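キット詰めにロボットが入って半年、現場の空気がだいぶ変わった話

小物詰め子 6月 閲覧中のカテゴリ:製造・物流の現場
コメント 30件 シェア 12

部品の小袋とかトレーを箱に詰める仕事をしてます。組み立て家具についてくる、ネジとかキャップとかのあのセットです。Tatellっていう会社の下請けで、同じ建屋に協力会社が何社か入ってる感じのところ。

で、去年の終わりにJerkutik(うちではジャーくんって呼んでます)が来まして、トレーに部品を並べる工程がほぼ丸ごとそっちに移りました。最初に言っておくと、クビになった人はいません。そこは会社もちゃんと約束を守ってくれました。

ただ、なんというか、仕事の中身がまるっと変わっちゃって、それがじわじわ来てるんですよ。前は8人で台を囲んで、手を動かしながらしゃべってたんです。晩ごはん何にするとか、子どもの部活がどうとか。いまは一人一台見る形になって、隣の人まで声を張らないと届かない。やってることはトレーの補充と、止まったときの復旧と、あと記録。座れるようになったし腱鞘炎はよくなりました。それは本当にうれしい!でも終業のときの「今日もやったな〜」が薄いんですよね……。

同じような職場の人、どうしてますか。慣れますか、これ。

夜勤あがり
慣れます。以上。
というのも冷たいのでもう少し書くと、うちは箱詰めのほうに3年前に入って、最初の一年は全員ぶつぶつ言ってました。いま昔のやり方に戻せって言われたら全員怒ると思う。肩がね、違うのよ。

検品のおばちゃん
わかる〜〜。しゃべりながら手を動かすの、あれ仕事の半分だったよね。
うちは機械が入ったときに班長に頼んで、休憩をみんな同じ時間にしてもらった。前はバラバラだったの。ラインを止めないためにずらしてたんだけど、機械は勝手に動いてるんだから揃えてもいいでしょって言ったら通った。20分だけど全然ちがうよ。

小物詰め子
>検品のおばちゃん
それいいですね!うちはまだずらしてます。止まったときに誰もいないと困るって言われて。でも一人だけ残して交代制ならいけるのかな。聞いてみます。

旋盤まわし
水を差すようで悪いけど、「クビになった人はいない」って半年で言うのは早いと思う。うちもそうだった。辞めさせはしないけど、辞めた人の分を補充しない。気がついたら12人いた班が半分。会社は嘘はついてないんだよ、一人も切ってないんだから。
契約更新の時期にどうなるか、いまのうちに書面で確認しといたほうがいい。

夜勤あがり
>旋盤まわし
それ機械のせいか?うちは機械が来る前から募集かけても人が来なかったぞ。求人を出して半年で応募が一人、その一人も3日で来なくなった。補充しないんじゃなくて、できないとこも多いと思う。

旋盤まわし
>夜勤あがり
来ないのは時給が安いからでしょ。機械に出す金があるなら時給に乗せろって話。

夜勤あがり
>旋盤まわし
そこは否定しないw

ライン保全見習い
保全側です。立場が逆なので叩かれそうですが書きます。
現場の人が思っているより、ロボットは現場の人に頼ってます。部品の置き方とか、トレーの向きとか、ちょっとしたズレを直してくれてるのは作業の人で、こちらはその記録を見て調整してるんです。詰め子さんの書いてる「補充と復旧と記録」って、言い方は地味ですけど立て直しの勘がいる仕事ですよ。
うちの場合、復旧のうまい人とそうでない人で一日の出来高がはっきり違います。それが時給に反映されてないのは、おかしいと私も思ってます。

小物詰め子
>ライン保全見習い
うわ、ありがとうございます。叩かないです!
そうなんですよ、時給は前と同じで。しかも前は「一日何箱」で手当がついてたのが、機械の出来高だからってなくなって、実はちょっと減ってるんです。これ本文に書けばよかった。

旋盤まわし
それ一番大事なとこじゃん。
なんで最後に出てくるんだ。

検品のおばちゃん
減ってるのはダメよ〜。それは寂しいとかの話と別にして、ちゃんと言いな。

小物詰め子
すみません、お金の話って書きにくくて……。
手当は人によって月に数千円です。私は手が早いほうだったので、けっこう効いてます。逆に、ゆっくりめだった人は前とほとんど変わらないから、班の中でも温度差があるんですよ。「楽になったんだからいいじゃない」って言う人もいて、その人の気持ちもわかるから強く言えないんです。

Carboneの中の人じゃない人
うちの倉庫にもCarboneの棚搬送のやつが入ってるんだけど、手当の付け替えは交渉したらできたよ。「箱数」をやめて「停止時間が短かった班」につける形にした。
ただ、これはこれで揉める。機械の機嫌が悪い日に当たった班が損するから。最初の月は空気が最悪だった。結局、週ごとに担当の機械を入れ替えるようにして落ち着いた。

夜勤あがり
停止時間で競争させるのは個人的には反対。急いで復旧しようとして手を突っ込むやつが絶対出る。うちで一回ヒヤッとしたことがあって、それ以来、復旧の速さは評価に入れないことになってる。

ライン保全見習い
>夜勤あがり
それは本当にそうです。保全からもお願いします。止まったら止めたまま、手順どおりに。速さはいらないです。

Carboneの中の人じゃない人
>夜勤あがり
あー、うちは柵の中に入るのは保全だけだから、そこの感覚が違うかも。作業の人が直接触る現場だと、確かにまずいな。手当の話は撤回はしないけど、真似するなら慎重に。

もと事務
横からすみません。Durnwoodの工場で事務をしてました。
現場がロボットになったとき、いちばん変わったのは朝礼でした。前は班長が「今日は誰それが休みだからここを手伝って」みたいな話をしてたのが、数字の読み上げになっちゃって。昨日の稼働率、停止回数、以上、解散。見てて、あれはつらかったです。数字は張り出しておけばいいのにってずっと思ってました。

検品のおばちゃん
>もと事務
うちの朝礼まさにそれ!! 稼働率って言われても、へえ〜としか。

旋盤まわし
朝礼は短いほうがいい。これだけは譲れない。

パートから社員
私はけっこう肯定派です。手作業のときは、箱詰めが遅くて怒られてばっかりでした。機械が入ってから、止まった理由をノートに書くのが性に合ってて、それを見た課長から声がかかって社員になれたんです。
手が早い人が評価される職場から、気がつく人が評価される職場に変わったのかなと思ってます。手が早かった人からしたら面白くないですよね。そこは申し訳ないけど、前は前で私みたいなのが面白くなかったので……。

小物詰め子
>パートから社員
これ読んで、ちょっと黙っちゃいました。
私、手が早いのが自慢だったんですよね。たぶんそれがなくなって寂しいのが半分以上です。しゃべれないのが寂しいっていうのは、ちょっと体裁よく書いてたかも。

夜勤あがり
えらい。そこまで自分で書けるのはえらい。

旋盤まわし
でも手当は言えよ。

ライン保全見習い
差し支えなければ、どういう作業台でやってるのか知りたいです。トレーは箱の手前ですか奥ですか。並べ方で、補充の人の立ち位置がかなり変わるので。

小物詰め子
>ライン保全見習い
台のまわりの雰囲気、貼っておきますね。ジャーくんの手元です。 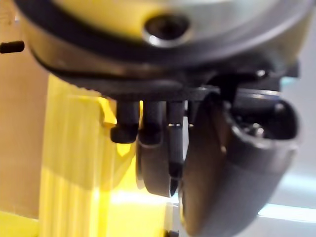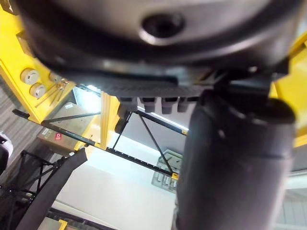

それで立ち位置なんですが、うちはいま補充する人がわりと離れて立つ配置になってます。床に線が引いてあって、動いてる間は線の外。で、隣の台の人とは線の分だけさらに離れるから、声が届かないんですよ。配置を決めたときに、人同士の距離のことまでは誰も考えてなかったと思います。私も考えてませんでした。
あと、補充のタイミングが読めないのが地味に疲れます。手作業のときは、あと何袋でなくなるなって体でわかったんですけど、いまは呼ばれるのを待つ感じで。ぼーっとしてるわけでもないのに、待ってる時間が長くて、それで一日終わると妙にぐったりするんです。

ライン保全見習い
ありがとうございます。
待ち疲れ、よく聞きます。残りの数を表示させるだけでもだいぶ違うので、頼んでみてもいいと思います。機械側では数を持ってることが多いので、画面に出すかどうかだけの話かもしれません。
あと、線の位置は安全の担当が決めてるはずなので勝手に寄せるのはなしで。ただ、隣の台と向きを変えて、補充側どうしを向かい合わせにするのは相談の余地があります。うちはそれをやりました。顔が見えるだけで現場の人の反応がよかったです。

検品のおばちゃん
向かい合わせいいじゃない!

夜勤あがり
向かい合わせにしたら、今度は気まずい人と一日中顔を合わせることになるぞw

検品のおばちゃん
>夜勤あがり
それは前からそうよ。台を囲んでたんだから。

もと事務
残りの数の表示、私も賛成です。事務にいたとき、現場の人が見たい数字と上の人が見たい数字がぜんぜん違うなと思ってました。上は稼働率で、現場は「あといくつ」なんですよね。

旋盤まわし
どうせ画面をつけるなら見積もりが要るとか言われて、来年になるんだよ。紙に書いて貼っとけ。トレー1枚で何袋分かは決まってるんだろ?

小物詰め子
>旋盤まわし
決まってます。部品の種類によるんですけど、細かいやつだと1回の補充で100以上いけるのもあって、大きいキャップだと30くらいでもう呼ばれます。確かに、一覧を貼っておくだけでも違うかも。明日書いてみます。

Carboneの中の人じゃない人
旋盤さん、口は悪いけど一番役に立つこと言ってるな。

旋盤まわし
うるさい。

小物詰め子
みなさんありがとうございます。途中経過だけ。
班長に休憩の話をしたら、思ったよりあっさり「試しに来月から」ってなりました。一人残るのは交代で、残った人はあとで20分とる形です。
手当のほうは、同じ班でもう二人減ってる人がいるのがわかったので、三人で話しに行くことにしました。ひとりだと言いにくかったので助かりました。向かい合わせの件は安全の担当に聞いてからだそうです。
補充の一覧はマジックで書いて貼ったんですけど、さっそく字が小さいって言われました。書き直します。

検品のおばちゃん
字は大きく!老眼なめちゃだめ!

パートから社員
一覧、種類ごとに色を変えると見やすいですよ。うちは蛍光ペンでやってます。手当の話、うまく進みますように。

夜勤あがり
三人で行くの賛成。話した内容はその日のうちにメモしとくといいよ。じゃあ俺は寝る。

続きのコメントを表示(5件)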